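4.2 Der Rand als Ablage: Zur Verteilung von Haushaltsgegenständen auf gemeinsam genutzten Tischen

Wer Menschen fragt, wozu ihr Tisch dient, erhält Auskünfte über Essen, Arbeiten und gelegentlich über Geselligkeit.
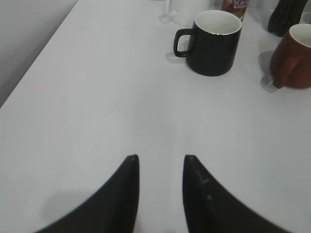 Dass der Tisch vor allem dazu dient, Dinge nicht wegräumen zu müssen, wurde uns in den Vorgesprächen kein einziges Mal gesagt. Die Begehungsprotokolle aus Merkadstead lesen sich anders. In 170 Protokollen ist der häufigste Eintrag in der Spalte »Nutzung« das Wort »Abstellen«, und es steht dort auch dann, wenn die Bewohner zuvor versichert hatten, der Tisch sei gerade frei. Frei bedeutet im örtlichen Sprachgebrauch offenbar, dass man die Dinge mit dem Unterarm verschieben kann.

Wir bezeichnen im Folgenden als Randlage jede Ansammlung von Gegenständen, die sich an einer Tischseite zusammenfindet und von den Befragten als vorläufig beschrieben wird. Der Begriff geht auf Janssen und Brinkmann zurück, die ihn im Flamside-Bericht noch für Fensterbänke verwendeten und einer Übertragung auf Tische zunächst skeptisch gegenüberstanden. Henrik Janssen hat seine Bedenken inzwischen zurückgezogen – nach eigener Auskunft beim Abräumen seines Schreibtischs.

Abbildung 4 gibt den Grundtyp wieder: eine weiße Tischplatte, an deren gegenüberliegender Seite sich Haushaltsgegenstände sammeln, unter ihnen ein schwarzer Becher mit weißem Inneren. Die Platte trägt außerdem einen blassen, rundlichen Fleck, der im Kategoriensystem unter »Spuren ungeklärter Herkunft« fällt. Diese Kategorie war ursprünglich als Restkategorie gedacht. Sie ist die am besten gefüllte der gesamten Erhebung.

Dem Becher kommt in der Randlage eine Sonderstellung zu. Ruoxi Xie hat in ihrer Auswertung der Interviews gezeigt, dass Trinkgefäße als einzige Gegenstandsgruppe beinahe durchgängig mit Zukunft versehen werden: Man trinkt noch daraus, man nimmt sie gleich mit, man braucht sie später wieder. Für Stifte, Schachteln oder Kabel gilt das weit seltener, über sie wird im Präsens gesprochen. Der Becher dagegen ist immer unterwegs, auch wenn er steht. Eine Befragte nannte ihren Becher »eigentlich schon in der Küche«; zum Zeitpunkt der Begehung befand er sich auf dem Schreibtisch im Obergeschoss.

Methodisch ergibt sich daraus eine Schwierigkeit, die wir in der ersten Feldphase unterschätzt haben. Die Begehungen im März waren angekündigt. Die angetroffenen Tische befanden sich folglich in einem Zustand, den Finn Wendt im Feldtagebuch als »Besuchsordnung« vermerkt: Die Dinge stehen alle noch da, sie stehen nur gerader. In der zweiten Phase wurde auf genaue Terminangaben verzichtet, was die Datenqualität verbesserte und die Gastfreundschaft verschlechterte. Zwei Haushalte schieden aus, einer davon mit einer schriftlichen Begründung, die wir mit Zustimmung der Verfasserin im Anhang dokumentieren.

Eine Momentaufnahme wie Abbildung 4 erlaubt keine Aussage über die Verweildauer. Wie lange ein Gegenstand an seinem Platz gestanden hat, lässt sich ihr so wenig entnehmen wie die Absicht desjenigen, der ihn dort abgestellt hat. Wir stützen uns hierfür ausschließlich auf die Tagebücher, die 10 Haushalte über die gesamte Laufzeit geführt haben. Auch sie sind mit Vorsicht zu lesen. Das Führen eines Tagebuchs über den eigenen Tisch verlangt einen Platz, an dem das Tagebuch liegen kann, und dieser Platz war fast immer der Tisch. In der Kodierung werden die Hefte deshalb als Gegenstand der Randlage mitgeführt, gegen den Einwand von Kai Brinkmann, der darin einen Zirkelschluss sieht. Er hat vermutlich recht.

Die naheliegende Erklärung, Dinge wanderten an die Seite, um in der Mitte Arbeitsfläche zu schaffen, trägt nur zum Teil. Sie setzt voraus, dass die gewonnene Fläche auch benutzt wird. In den Tagebüchern finden sich jedoch lange Abschnitte, in denen die Mitte freigehalten und währenddessen auf dem Sofa gearbeitet wird. Hong (Man-sik Hong, persönliche Mitteilung) schlägt vor, hier von einer Vorhaltefläche zu sprechen: Ihr Wert liege in der Möglichkeit, sich jederzeit an den Tisch setzen zu können. Wir übernehmen den Ausdruck, obwohl er nach Parkraumbewirtschaftung klingt.

Welche Tischseite zur Randlage wird, hängt nach unseren Protokollen vor allem von der Sitzordnung ab. Bevorzugt wird die Seite, die vom gewohnten Stuhl aus gerade noch mit ausgestrecktem Arm zu erreichen ist. In Haushalten mit mehreren gewohnten Stühlen führt das zu konkurrierenden Randlagen, deren Grenzverlauf bei gemeinsamen Mahlzeiten neu verhandelt wird. Die Verhandlungen verlaufen überwiegend schweigend und werden in Abschnitt 4.3 anhand des Haushalts Kramer behandelt, in dem ein Salzstreuer die Hauptrolle spielt.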